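我小时候以为，木头里的花纹是有人画上去的。

真的！我们家有一张吃饭的桌子，桌面上全是弯弯的线，像水波，又像山。我趴在上面用手指头一条一条地描，描到饭都凉了。我想，这个画画的人可真有耐心啊，连桌子底下都画了。后来我才知道，那些线是树自己长出来的。今天我就来跟你讲讲这些线是怎么来的，为什么有的直，有的弯，有的还像一座小山包。

## 树是怎么变胖的

你长个子的时候，胳膊变长，腿变长，全身都在长。树可不一样。树往高里长，靠的是树梢；往胖里长，靠的是树皮底下薄薄的一层。这一层有个名字，叫“形成层”。名字有点难记，你就把它想成树的一件贴身小背心吧。

这件小背心特别忙。它往里面长木头，往外面长树皮。往里长的多，往外长的少，所以树干里头绝大部分都是木头。新的木头一层一层包在旧的木头外面，就像你冬天出门，先穿秋衣，再穿毛衣，再穿棉袄。最里面那一层，是树还是小苗苗的时候长的。

你要是在一棵小树的树干上刻一道线，过好多年再去看，那道线还在原来的高度，不会跟着树一起升到天上去。（不过请你别去刻，树会疼……好吧，树没有神经，不会像我们那样疼，可是破了皮，虫子和霉菌就容易钻进去。）

## 一圈浅，一圈深

春天来了，雨水多，天也暖和，树一下子来了精神，长得飞快。这时候长出来的木头，里面的小管子又粗又大，颜色浅浅的，叫早材。

到了夏天末尾和秋天，树慢慢不着急了，长出来的木头又密又硬，颜色深一些，叫晚材。再到冬天，比如十二月，很多地方的树干脆就不长了，睡大觉。

等到第二年春天，它又醒过来，紧挨着去年那圈深色的，重新长一圈浅色的。一浅一深，加起来就是一年。这就是年轮。

所以你看见一个树桩，就可以蹲下来数一数。数的时候有个小窍门：只数深色的圈，从中间往外数，每数到5就用铅笔点一个小点，这样就不会数乱。我有一回数一个大树桩，数到一半被蚂蚁爬到手上，一甩手，忘了数到哪儿了，只好从头来过。

那是不是每棵树都有年轮呢？不一定哦！在一年到头都又热又湿的地方，树没有冬天可以睡觉，一直长一直长，切开来圈圈就很不清楚，有的几乎看不出来。

## 树的日记本

年轮有宽有窄。宽的那一圈，多半是那年雨水足、太阳好，树吃得饱饱的。窄的那一圈，可能是闹旱灾，也可能是虫子把叶子吃掉了不少，还可能是旁边长起来一棵更高的树，把阳光给抢走了。

有时候圈圈不是正正的圆，中心歪在一边。长在山坡上的树常常这样，因为它得使劲把自己撑住，不然就要倒下去。针叶树，比如松树，会在朝着山下的那一边多长一些木头，好像在底下垫了个枕头。阔叶树呢，反过来，在朝着山上的那一边多长，好像有根绳子在后面拽着。同样是站不稳，两种树想的办法不一样，我每次想到这个都觉得好玩。

研究年轮的科学家不用把树砍倒。他们有一种空心的钻子，从树皮慢慢拧进去，再抽出一根细细长长的木头棍，跟铅笔差不多粗，上面一道一道的，全是年份。

## 圆圈怎么变成了山

好，现在来到我小时候最想不通的地方。树里面的线是圆圈，可桌子上的线为什么是长条，是水波，是小山？

答案就在锯子上。我们来做个实验，不用锯木头，用一根大葱就行。（胡萝卜也可以，可是大葱的层更清楚。）做之前先找一个大人，切的事情让大人来。

1. 横着切一刀。你会看到一圈套一圈的圆，跟树桩一个样。
2. 另拿一段，从正中间竖着切开。你会看到一条一条的直线，差不多是平行的。
3. 再拿一段，还是竖着切，这回不走中间，靠边上切。瞧瞧线条变成什么样了？

木头也是同样的道理。锯板子的时候，如果锯子从树心那里过，板子上的线就是直直的，木匠管它叫“径切”，年轮和板面成90度左右的大角，站得直直的。如果锯子从树干的旁边过，切到的就是年轮的“侧脸”。树干下面粗、上面细，又不是完全笔直，所以那些线切出来就一个套着一个，变成尖尖的山，或者弯弯的火焰。这叫“弦切”。我家那张饭桌，就是弦切的板子拼的，难怪我总觉得上面有山。

你可以用彩色橡皮泥再试一次。拿4种颜色，擀成薄片，一层包一层，卷成一个粗卷，捏得一头粗一头细，然后用塑料刀从不同的方向去切。我切出来过一个特别像眼睛的图案，舍不得捏掉，放在窗台上，后来就干裂了。

## 那些圆圆的“眼睛”

说到眼睛，木板上还常有一种深色的圆疙瘩，周围的线都绕着它走，像小河碰到了石头。这叫“节子”，是从前长树枝的地方。树枝的根藏在树干里面，树干一年年变胖，就把它包起来了。锯子正好从那里经过，树枝就被切成了一个圆片。

如果那根树枝在树还长着的时候就死了，它跟周围的木头连得不紧，板子干了以后，节子有时会自己掉下来，留下一个洞。我最喜欢这种洞，可以往里塞豆子。（后来被妈妈发现了。）

## 颜色又是从哪儿来的

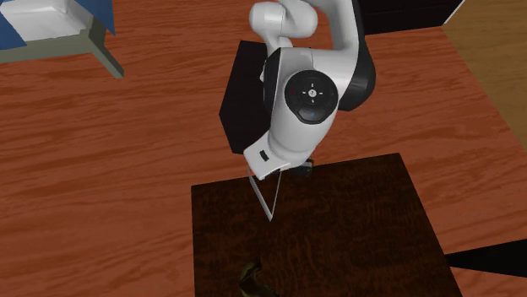 木头的颜色，每种树都有自己的脾气。松树偏黄，枫树偏白，胡桃木是深深的棕色，樱桃木刚锯开时是浅浅的粉，晒久了会越变越红。同一棵树里头，颜色也可能不一样：外面的一圈叫边材，管着运水，通常浅一些；里面的叫心材，不再运水了，存了好多树自己做的“防腐药”，常常就深一些。所以你在一间屋子里，会看到好几种棕色凑在一起，就像图里的地板是橙棕色的，带着木纹，上面那张方桌的桌面却是深棕色的。光看颜色可猜不准是哪种树，因为人还会给木头刷油、上漆、染色，浅的能变深，黄的能变红。想认树，还得看纹路，看小管子的粗细，有时候还要凑上去闻一闻。樟木有一股清凉的味道，松木有松香味，你闻过一次就忘不掉。

对了，还有一种“木纹”根本不是树长的，是印上去的！有些地板和柜子，表面贴着一层印了花纹的纸或者塑料膜。我教你怎么找破绽：

- 看有没有重复。印的花纹过一段就会再来一遍，同一个节子会在别的地方又冒出来，一模一样。真木头可不会有双胞胎。
- 看边上和横头。真木板的线从板面走到侧面，能接得上；印的常常到边上就断了，或者换了一种花样。
- 摸一摸。有些真木头能摸到细细的小沟，不过现在有的印花板也会压出小沟来骗你的手，所以这一条不能单独算数。

这么说来，我小时候也没有全猜错，还真有人“画”木纹呢！

## 星期天可以做的事

找3样木头的东西，比如一把尺子、一个砧板、一个旧凳子。拿一张薄纸盖在上面，用蜡笔横过来轻轻地蹭，线条就会跑到纸上。纹路深的蹭得出来，上过厚漆的蹭不出来，那就换一样。蹭好了在旁边写上：线是直的，还是像山的？有没有节子？你猜锯子是从树心走的，还是从旁边走的？

要是你找到了两座连在一起的山，记得在中间给它画一条小路。我的那张纸上就有，路上还画了一头驴。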